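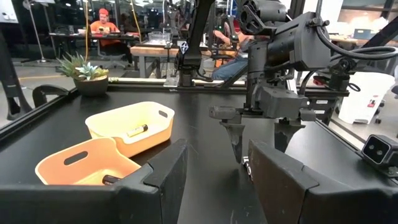 Every December, the town of Wastum empties its junk drawers. Dead flashlight cells, old camera batteries, the little ones out of singing cards, all of it comes down the hill in coat pockets and coffee cans, and I can't think of a winter custom I love more! The sorting is as plain as can be: plastic bins with oval cut-out handles, in the pale orange you see here, are just right for the job, easy to grab with gloves on and bright enough to find on a black tabletop.

The drive started with a single shelf at the Aoun hardware store, and last year it brought in 500 pounds. This year there are 53 drop-off spots, including both bakeries and the ferry office (where you get a free cocoa, and the cocoa is very good).

If you want to join in, put a bit of clear tape over the ends of nine-volt and lithium batteries first. Swollen or leaking ones go to the counter at the Nanevon depot, which stays open 30 minutes after the stores close.

I went down with a sock full of double-As and stayed 2 hours, talking about old radios with people I'd never met. One family had brought a toy train that still ran, and it went round the counter until closing time.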